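La lettre d'avril - Ce que les vieux disques font aux matins

Bonjour à toutes et à tous,

Je vous écris ce mois-ci avec une chanson coincée dans la tête depuis mercredi, et comme je n'ai pas l'intention de souffrir seule, je vais vous en parler ! Vous vous souvenez peut-être que mon oncle m'avait promis sa caisse de 45 tours. Elle est arrivée. Il y en a 84, je les ai recomptés deux fois sur le tapis du salon, et la moitié n'ont plus leur pochette (mon oncle rangeait ses disques comme il rangeait ses chaussettes, en tas).

Au milieu de tout ça, un disque des Flelloro. Je ne sais pas si ce nom dit quelque chose à quelqu'un parmi vous. Pour moi c'est l'été de mes onze ans, la R5 de ma mère, les vitres ouvertes et le siège qui colle aux cuisses. On connaissait la face A par cœur, la face B jamais. Eh bien je viens de découvrir la face B, et c'est elle la plus belle. Une chanson lente, avec un orgue un peu faux et une voix qui arrive en retard sur chaque phrase. Je l'ai passée au petit déjeuner, puis en pliant le linge, puis le soir avec une tisane, et mon mari a fini par demander s'il n'y avait pas autre chose dans la caisse.

Il y a autre chose, bien sûr. Un Whitlock rayé de part en part, deux disques de Noël, et une compilation de valses que ma grand-mère mettait le dimanche en épluchant les haricots. Celle-là, je n'ai pas encore osé l'écouter. Je la garde pour un jour où j'aurai le temps de pleurer un peu, tranquillement, sans rendez-vous derrière.

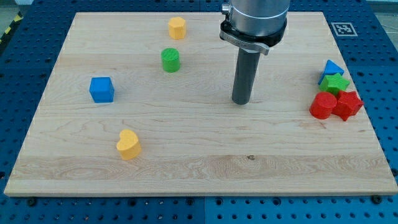 Érable clair, avec son petit nœud.

Côté matériel, j'ai ressorti la platine Bratex de ma chambre d'étudiante. Elle tourne encore, un poil trop vite je crois, ce qui donne aux chanteurs un air pressé. Issa Awwad, que les fidèles de cette lettre connaissent pour ses confitures, m'a conseillé de changer la courroie. J'en ai trouvé une pour 20 euros, port compris, et elle attend sur le buffet que je trouve le courage d'ouvrir la bête. J'ai un peu peur de ne plus entendre les chansons comme je les ai toujours entendues, trop vite justement.

Ma fille, elle, a plus de 2 000 titres dans son téléphone et n'en revient pas qu'il faille se lever toutes les trois minutes pour retourner un disque. Je lui ai dit que c'était bon pour les jambes. Elle est quand même restée assise par terre à côté de moi une bonne partie de l'après-midi - sans téléphone - à lire les étiquettes et à me demander qui était cette Sylvie qui avait écrit son nom au stylo bleu sur la moitié d'entre elles. Mystère complet. Mon oncle dit qu'il ne se rappelle pas. Ma tante, à côté de lui, riait beaucoup.

Et vous, quelle est la chanson qui vous ramène d'un coup sur la banquette arrière ? Racontez-moi, je lis tout, même si je réponds lentement. Le mois prochain je vous parlerai de Grellwood, le roman que je traîne dans mon sac depuis Noël et que je vais bien finir par terminer.

Je vous embrasse,
et bon mois d'avril

Commentaires (4)

Maryvonne
Les Flelloro !!! Mon frère avait l'affiche au-dessus de son lit. Je n'ai jamais écouté la face B non plus, je file à la cave.

Jean-Luc
Change la courroie, vraiment. Dix minutes de travail, et on s'habitue vite à la bonne vitesse.

Odile B.
Moi c'était une cassette, dans le break de mon père, années 80, toujours la même jusqu'à Royan. On veut la suite sur Sylvie !

Jean-Luc
Ah oui, et pense à nettoyer la poulie pendant que c'est ouvert.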